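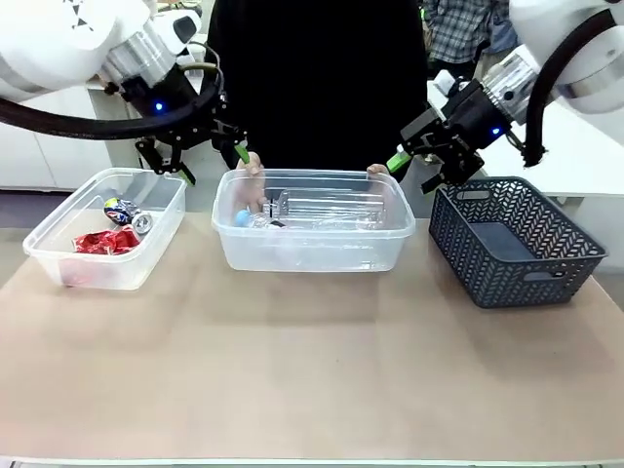
Slide 1. Sorting table with three containers: a can and a wrapper, clear bottles, and an empty basket.

Speaker notes: Household Recycling at the Point of Disposal
Fultonham Residents' Services, winter program review
5 Jul 2024

Opening (slide 1)

Good morning, and thank you for attending. The purpose of this talk is to report on the sorting stations placed in shared kitchens and break areas during February, and to set out the arrangement we propose to keep.

Leave slide 1 on screen during the introduction. Draw attention to the two clear tubs. A crushed can lies in the left one with a crumpled red wrapper in front of it. The larger tub in the middle holds two clear plastic bottles. The basket on the right has nothing in it.

Ask the audience where the wrapper should go. Allow a short pause. In most sessions the answers have been divided between "with the can" and "in the trash," and the division is useful for the next section.

Background (slide 2)

The program covered 36 shared kitchens in the Fultonham and Carrasco buildings. Before February, each kitchen had one blue bin and one trash can. Residents were asked to read a printed list on the wall. Our review of the bins found that the list was seldom followed for small items such as wrappers, lids, and bottle caps.

Over the course of the month, staff collected and checked 2878 items. Please note for the audience that this figure refers to single items and does not include flattened cardboard, which is gathered separately at the Carrasco loading area.

Choice of containers (slide 3)

Clear tubs were selected for the two main streams. A person approaching the table can see what has already been placed inside and will usually follow it. The same feature has a drawback. When the first item is wrong, the next few are often wrong as well. Kitchens that began the day with a correct item in each tub gave better results than kitchens that began with empty ones.

The larger tub is assigned to bottles. Cans may be crushed and take up little room. Bottles are generally left whole, and they fill a small tub quickly.

The open-weave basket is reserved for items that a resident is unsure of. It is dark gray so that it will not be mistaken for either of the tubs. Staff empty it at the end of each day and sort the contents by hand.

(If asked about lids on the containers: lids were tried in the Carrasco building for a short period and withdrawn. Residents left items on top of them.)

Wrappers and foil (slide 4)

Return to the question from the opening. Under the present rules of our hauler, Gikport, a shiny snack wrapper is not accepted with metal. Many residents believe otherwise, and the belief is reasonable given how such wrappers look. The test we recommend is to crumple the wrapper in the hand and let go. If it springs open, it belongs in the trash. If it stays in a ball, it may be household foil, and it should go in the basket for staff to decide.

Do not state which kind the wrapper on slide 1 is. The point to be made is that sight alone does not settle the matter.

Bottles (slide 5)

Three instructions are given to residents:
Empty the bottle.
Leave the cap on.
Lay it flat in the tub.

The instruction on caps has changed since the earlier leaflet. Old copies of the leaflet are still posted in the Zostmont annex and should be taken down. Loose caps fall through the sorting screens and are lost.

Cost and supply (slide 6)

A full set of two tubs and one basket costs 20 dollars. Further sets can be ordered through the Zostmont supply office. The budget line for the coming year is 1000 dollars, and it also covers labels and replacement baskets.

Questions (slide 7)

Allow ten minutes. Questions on food waste should be referred to the separate kitchen compost paper. Questions on pickup times should be directed to the building office, as times differ between Fultonham and Carrasco.

Printed copies of the sorting instructions are on the table by the door.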